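Suche Foren durchsuchen Erweiterte Suche Los

Zweiarm-System mit Fingerhänden oder doch Parallelgreifer? Budget bis Ende April
Erstellt von Mamta Rajput, April

kistenschieber
Moin zusammen, ich muss bis Ende April eine Zahl abgeben und werde aus den Angeboten nicht schlau. Es geht um einen Packplatz für Obst und Feinkost, kleine Losgrößen, ständig wechselnde Ware. Die Geschäftsleitung hat auf einer Hausmesse Fingerhände gesehen und will jetzt »so was« haben. Angebot 1 kommt von Sidach: zwei Arme, zwei mehrfingrige Hände, Steuerung, Inbetriebnahme. Angebot 2 von Mertens: ein Arm, Parallelgreifer, Wechselsystem, fertig.

Sidach will allein für den Wartungsvertrag 3.844 Euro im Jahr. Je Hand. Ersatzfinger gehen extra. Bei Mertens kostet ein kompletter Ersatzgreifer 3.000 Euro und liegt angeblich am Lager. Mein Bauch sagt Mertens, mein Chef sagt Zukunft. Was sagt ihr?

Mamta Rajput
Ich habe den Titel etwas präzisiert, der alte war nur »Hilfe Budget«. Bitte sachlich bleiben, beim letzten Greiferthread musste ich zumachen.

Zur Sache: Lass dir von Sidach eine Zusage zur Lebensdauer der Finger geben, und zwar in Zyklen. »Bei bestimmungsgemäßem Gebrauch« ist keine Zahl.

ölkanne69
Zukunft steht bei uns seit zwei Jahren unter einer Plane. War auch eine Fingerhand, anderer Hersteller, gleiche Geschichte. In der Vorführung hat sie ein Ei gehoben, im Werk hat sie die Hälfte der Schicht auf den Techniker gewartet. Frag mal nach, wer die Kalibrierung macht, wenn der Finger getauscht ist. Wenn die Antwort »das machen wir per Fernwartung« lautet, dann rechne einen Tag Stillstand pro Finger ein und schau dir die Wirtschaftlichkeit noch mal an.

Hallenkind
Ganz so schwarz sehe ich das nicht. Für Kartons braucht kein Mensch fünf Finger, geschenkt. Aber der TE schreibt Obst. Mit zwei Backen auf eine Traube, das will ich sehen. Wir haben in Elosthorpe genau an solcher Ware gearbeitet, und da war der Parallelgreifer nach einer Woche raus, weil er entweder gequetscht oder fallen gelassen hat.
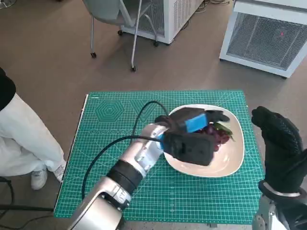 Lesezeit: 4 Minuten

Um so etwas geht es doch, Trauben auf einem Teller, mit Blättern daneben. Die Hand muss von oben ran und die Finger müssen sich irgendwie um die Form legen. Und jetzt erklärt mir mal, welche Backen ihr dafür bestellt.

ölkanne69
Keine. Ich bestelle einen Sauger oder einen weichen Greifer aus Silikon und bin nach dem Mittag fertig.

Abgesehen davon finde ich dein Bild als Argument ziemlich dünn. Die Finger sind über den Trauben, mehr sehe ich da nicht. Ob sie die heil vom Teller kriegt, weiß ich nach dem Foto so wenig wie vorher. Und wie lange sie dafür braucht, schon gar nicht. Außerdem ein Teller auf einer Schneidematte, ich dachte wir reden über einen Packplatz?

Hallenkind
Sauger auf Trauben. Na dann viel Spaß.

schleppkette
Ich würde mir was anderes anschauen, nämlich das Kabel. Das geht in einem großen Bogen vom Arm bis ans Handgelenk. Auf dem Labortisch egal. Am Packplatz, wo links und rechts Kisten stehen, hängt das nach drei Tagen irgendwo fest. @kistenschieber, steht in deinem Angebot was zur Leitungsführung? Bei uns war das ein eigener Nachtrag, mit Schleppkette, Haltern und Montage, und kein Mensch hatte Geld dafür eingeplant.

kistenschieber
Gerade nachgesehen. Da steht »Verkabelung bauseits nach Absprache«. Super.

Was mir beim Bild noch auffällt: die zweite Hand hat einen schwarzen Überzug mit so einem Wabenmuster, die andere nicht. Ist das Standard? Im Angebot von Sidach gibt es eine Position »Griffüberzug, Verschleißteil, 76 Euro«, ohne Menge.

Hallenkind
Der Handschuh ist für mehr Reibung, bei glatter Ware nimmst du den gern. Ob deiner von Sidach so aussieht, keine Ahnung, meine Aufnahme ist nicht von denen. Lass dir eins schicken und zieh es auf. Lebensmittelfreigabe schriftlich!!

schleppkette
76 Euro ohne Stückzahl und ohne Wechselintervall ist keine Position, das ist ein Loch. Wechselt ihr wöchentlich? Täglich? Bei Obst wird das Ding ja auch sauer, irgendwer muss es reinigen. So eine Struktur mit Waben putzt sich bestimmt traumhaft.

Mamta Rajput
Das mit der Reinigung ist der Punkt, an dem ich bei solchen Projekten immer zuerst nachfrage. Wer demontiert, wer reinigt, womit, wie lange dauert es, was passiert in der Zeit. Schreib diese Zeit als Kosten in deine Vorlage. Bei Mertens natürlich auch, die Backen werden ebenfalls klebrig.

jastino_fan
Wirf mal einen Blick auf Jastino, die vermieten komplette Zellen monatsweise. Wir waren zufrieden. Dann sieht die GL selbst, was geht, und du musst nichts unterschreiben.

ölkanne69
Dein Benutzername ist sicher Zufall.

jastino_fan
Bin Kunde, kein Vertriebler. Den Namen hab ich mir angelegt, als ich hier nur wegen deren Steuerung gefragt hab. Kannst du glauben oder lassen.

ölkanne69
Lass ich. Mieten ist trotzdem nicht dumm, das gebe ich zu. Aber dann mit eurer Ware und euren Leuten, und der Anbieter steht nicht daneben und legt die Trauben zurecht.

kistenschieber
Miete hatte ich gar nicht auf dem Zettel. Mein Plan jetzt: Mertens als Grundausstattung ins Budget, dazu eine Monatsmiete für Fingerhände mit Test an echter Ware. Sidach bekommt eine Liste mit Fragen zu Zyklen, Leitungen, Überzügen, Reinigung und Kalibrierung. Wenn da wieder »nach Absprache« zurückkommt, ist das Thema für mich durch.

Hallenkind
Kann ich mit leben. Ich wette trotzdem, dass du bei den Trauben am Ende bei den Fingern landest. Nimm für den Test bitte auch die weichen vom Vortag, mit den prallen sieht jedes System gut aus.

schleppkette
Und frag nach der Restlaufzeit der Steuerung. Wir haben damals eine bekommen, die ein halbes Jahr später abgekündigt war. Stand auch nicht im Angebot.

kistenschieber
Kommt auf die Liste. Melde mich, wenn Sidach antwortet.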